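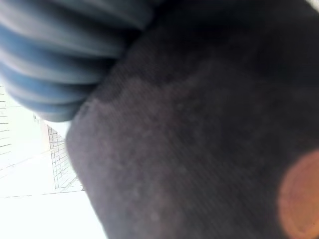 How to dry bedding indoors without buying anything

Every January the adverts promise that some heated contraption will dry a double sheet in 30 minutes. I tried the Mandagi airer for a winter and I don't believe it. An open door and a bit of patience did as well.

1. Spin the load twice. The second spin costs little and gets more out than any gadget I've used.

2. Shake each sheet hard, then hang it in one layer. Folding it over a rail "to save space" just gives you a damp stripe.

3. Open a window about 2 inches. Yes, even when it's cold. The water has to go somewhere.

4. Turn the sheet after lunch and swap the hem to the top.

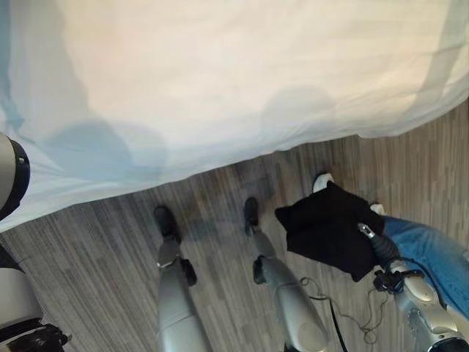
White sheet hanging over a wood-effect floor.

5. Feel the seams before you put anything away – the middle always dries first and fools you.

Scented drying balls? Save your money.

Amirul Osman, 22 August 2011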